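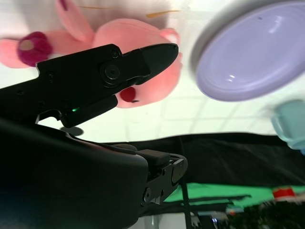
Gripper finger with its indicator light on.

Lennox Tuition Deferral Plan: Frequently Asked Questions

What is the deferral plan?
The plan lets a student in a certificate program postpone part of tuition and repay it in fixed monthly amounts after leaving the program. It is a installment contract with Lennox. No bank is involved and no interest is charged. A flat administration fee is added at signing.

Who can apply?
Anyone admitted to a program that runs two terms or longer. Students in single-term courses pay in full at registration. There is no minimum credit score, but applicants with an unpaid balance from an earlier program must clear it first.

How much can be deferred?
Up to $852 per term. The limit applies to tuition only. Lab fees, books and exam fees are billed separately and are due on the first day of class.

When do payments begin?
Five months after the last day of enrollment, whether the student finished or withdrew. A student who leaves in January makes the first payment in June. Payments are drawn by Fleltik, the billing processor, and appear under that name on bank statements.

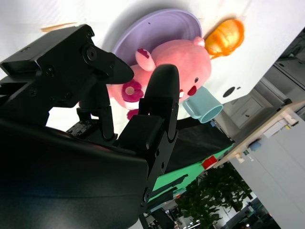 Two black gripper fingers and a pink toy.

Can I pay early?
Yes. There is no penalty. The administration fee is not refunded on early payment, and partial prepayments are applied to the last installment — they do not lower the next one.

What happens if I miss a payment?
The account is marked late after the grace period stated in the contract. Transcripts are still released. Re-enrollment is blocked until the account is current. To change a due date, write to Sarita Pant in Student Accounts before the payment is drawn.

Does the plan affect other aid?
Employer tuition benefits are applied first, and the deferred amount is reduced to match. Outside scholarships are treated the same way. Report both on the application form.

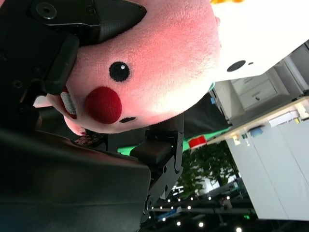
Can I transfer the balance to another program?
Only between programs at Lennox. Submit the transfer form before the new term opens. The original payment schedule is suspended while you are enrolled and restarts when you leave.

Who reviews appeals?
Damian Baumgartner, Registrar's Office. Appeals must be in writing and include the contract number.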